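Sorting the red cloths at the end of the day

I've got a bit of a system now for the soft red cloths we use at Andham, and it only takes a few minutes (promise!). Put a basket on the floor next to something soft and low, like an ottoman, and work from there. Keep the tabletop clear for folding.

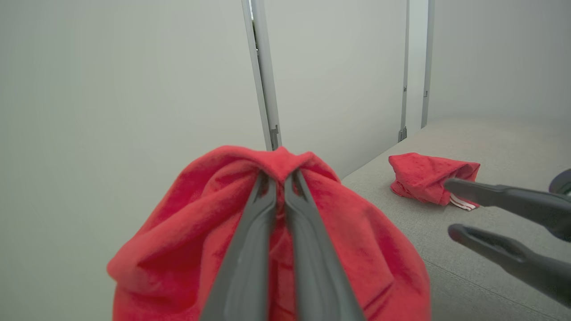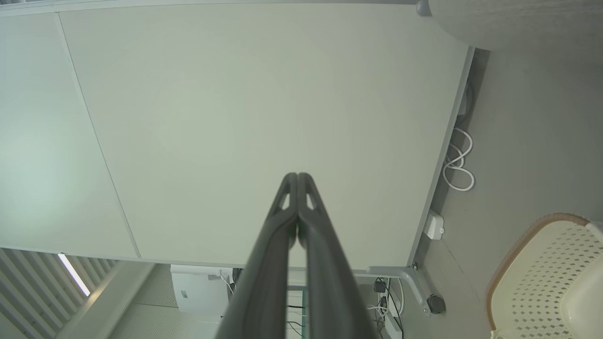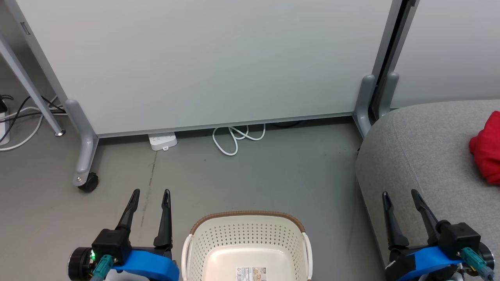 Can I wash the red cloths with everything else?

Keep them on their own for the first 3 washes, as a strong red loves to run and I've ended up with pink tea towels more than once. After that they can go in with other darks, cool wash, no softener. Check the tag first if there is one!

Once they're dry, give each one a good shake, fold it in half twice and smooth it flat with your hand. I stack mine in piles of 6, folded edge facing out, so they come off the shelf one at a time.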